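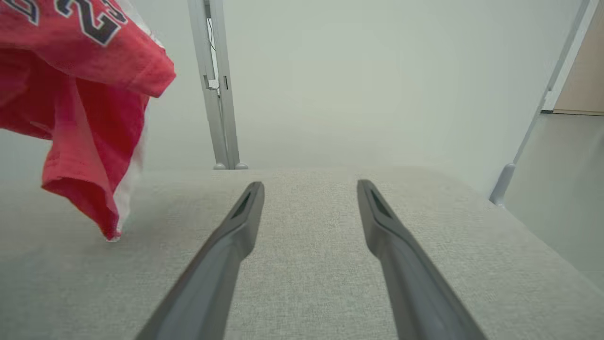 Home Contents Random article Recent changes Help

Search this site Go

The Vambridge Garment Handling Project is a student robotics project of the engineering program at Mellen College in Vambridge. Students in the project program and train robot arms to pick up, spread and fold everyday clothing. It is open to students in their second year and above, and it serves both as a credit course and as the base of the college's entry in the Eklund Cup, a yearly contest for student teams working with soft materials.

History

The project grew out of a short course on robot grippers in which students handled wooden blocks and plastic cups. Teaching staff found that most groups finished the tasks early, and cloth was brought in as a harder subject. The first garments were dish towels and pillowcases. T-shirts followed in the second year and have remained the standard item. The course was given its present name when it moved from the basement of the Zostmont Building to a larger room on the ground floor.

Course structure

The course runs from January to the end of the spring term. Students work in teams of 4, and each team is assigned a work table and a weekly block of lab time. The first half of the term covers arm control, camera setup and safe operation. In the second half, each team records its own set of demonstrations, in which a student guides the arm through a task by hand control, and then uses the recordings to train a program that attempts the same task alone.

Teams are required to keep a written log of every session. The log lists the garment used, its starting position, the person at the controls and the result. Incomplete logs are returned to the team and are not graded until corrected.

Equipment

The arms used in the course carry two-finger grippers with long, tapered fingers. A small camera mounted near the gripper gives a close view of the fingertips and the cloth - this view is recorded along with the movement of the arm. Work tables are covered with a woven fabric, as cloth tends to slide on a bare surface.

Garments are kept in a shared bin and include plain shirts, sports shirts with printed numbers, and children's clothing. Printed areas are stiffer than the cloth around them and bend differently when lifted, and teams are expected to include at least one printed shirt in their recordings.

Tasks

The course sets 6 graded tasks, beginning with lifting a shirt by the sleeve and ending with a full fold from a crumpled start. The full fold is considered the most difficult. Common faults include picking up two layers of cloth instead of one, losing the hem during a lift, and laying the shirt down with a sleeve trapped underneath.

Eklund Cup

Mellen College has entered the Eklund Cup each year since the contest added a clothing division. Teams receive a set of unfamiliar garments on the morning of the event and have 2 attempts at each one. The better attempt is scored for neatness and time. The college's best result to date is second place in the clothing division.

Recordings

Demonstrations that pass review are added to a shared collection kept by the engineering library. The collection holds 306 recordings and may be used by later classes - outside schools may request copies in writing. Recordings made during the contest itself are kept separately.

See also

Eklund Cup
Mellen College
Zostmont Building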